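Home Fixtures Results Tables Features Contact

Girkby's numbers man on set pieces, substitutions and the promotion run

Last updated: April, 10:40 a.m.

Satish Goel has been performance analyst at Girkby for 3 seasons. His office is next to the boot room and has one window, which faces the car park. He agreed to talk the morning after the draw with Nurthorpe, a match he had already coded twice.

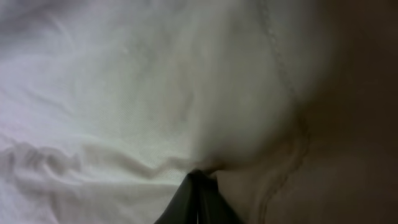
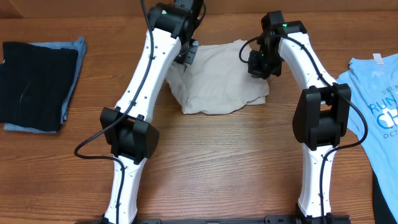 White cloth, top; two white robotic arms at a wooden tabletop, bottom.

Goel logs every restart in the division. His file currently holds 1,857 corners, of which 177 led to a shot on target within eight seconds of the kick. He uses eight seconds as the cutoff and has not changed it since he arrived.

"If you let it run to fifteen you start counting second attacks," he said. "The ball goes out to the full-back, he crosses it again, and that is a different problem. The marking has broken up by then. I want to know what the first arrangement did."

Girkby switched from zonal to mixed marking before the home match with Worby. Five players hold positions across the six-yard line and three pick up runners. Goel said the change came from the coaching staff, and that his part was a two-page note on where the first contact was being lost.

"It was the near post, nearly every time," he said. "Our man there was starting a yard too deep. He was level with the post when he should have been in front of it. You can fix that on a training pitch in twenty minutes, but you have to keep checking, because players drift back to where they feel safe."

He was less willing to credit the system for the run that followed. The sample is small, and two of the opponents in it were missing their regular corner taker.

Asked about the goal conceded at Nurthorpe, he opened the clip and played it without sound. The corner was outswinging, hit to the edge of the area and headed back across. Both center backs had stepped up. The runner came from behind the line and was onside by the width of a boot.

"That is a good goal," he said. "We had seen them do it once, in the cup, and it was in the report. It was on page four. Perhaps it should have been on page one."

Substitutions take up most of his time during a match. He sits high in the main stand with a headset and speaks to the bench at fixed points: the 25th minute, halftime, the hour, and the 75th. He does not call outside those times unless he is asked a question.

"The bench is loud and people are busy," Goel said. "If I talk all the time they stop hearing it. So I give them the running totals for the wide players and the press, and I give them one thing I think is wrong."

On the hour at Nurthorpe the one thing was the left side, where the winger had stopped tracking back. He was replaced four minutes later. Goel would not say whether the two were connected.

The Sachdeva Cup quarterfinal was played in front of a crowd of just over 1,000, and he has watched it more than any other match this season. Girkby lost on penalties. He keeps a sheet on opposing penalty takers but described it as the weakest work he does.

"Most of them have taken four or five that I can find - some of those are from youth football," he said. "The goalkeeper asks for it, so he gets it. I write the number of kicks next to every name so he knows how thin it is."

Girkby have five league matches left and are second on goal difference. The next is away to Worby, who score from long throws more often than anyone else in the division. Goel has been logging throws separately since the winter break, with the landing point marked on a grid of two-yard squares.

"They throw from the right much more than the left," he said. "The left side at their ground has less run-up - the boards are close to the line. So the first job is to stop the ball going out on the right."

The report was due with the coaches by noon. He had the throws section still to finish.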